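**Keeping the Skusum cell running**

Feb 14, 2021

The technician who looks after the Skusum cell at Lelow starts his shift with the gripper. He closes the fingers on a strip of paper, tugs it, and opens them again. "If the paper slides, the pads are done," he said. "I don't need a meter for that."

He has had the cell since it was moved over from the Stalau building. It is one arm on a table, with a two-finger gripper and a small camera at the wrist, and it handles parts for the sorting trials. We talked next to it for most of a morning, with a break when he had to restart the controller.

The pads are the part he changes most. They come from Avotiņš in bags of 12, and each one is held by screws that go in from the side. He used to swap a pad when it looked worn. Now he keeps a count and changes both together, even if one still looks good. "You put a new one against an old one and the grip goes crooked," he said. "Then you spend the afternoon blaming the camera."

He does blame the camera sometimes. The bracket can creep a little after a hard stop, and the arm then reaches to one side of where it should. His check is a routine of 9 positions over the table. The log had 119 of these checks in it when we spoke, and he has written a short note next to each one that failed. Most of the notes say "bracket."
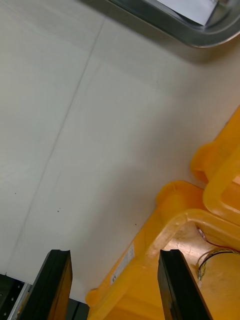
The table gets more of his attention than I expected. He wipes it down before every calibration and runs a fingernail along the seam to feel for a step. A raised edge throws off the height setting, and a low approach will then drag the fingers. "Arm's fine, program's fine, and it still scrapes," he said. "So you look at the table."

Cables are his other complaint. The first harness ran outside the forearm and lasted until April, when it wore through at the elbow. He rerouted it with more slack and put a sleeve over the bend — the sleeve was left over from another job — and it has gone more than 207 shifts without a fault. He still looks at it every week with a flashlight.

I asked what he would change if he could. He wanted a second set of fingers, already assembled, so a swap would take a minute at the bench. He has asked for it twice. "They're on the list," he said, and went back to tightening the bracket.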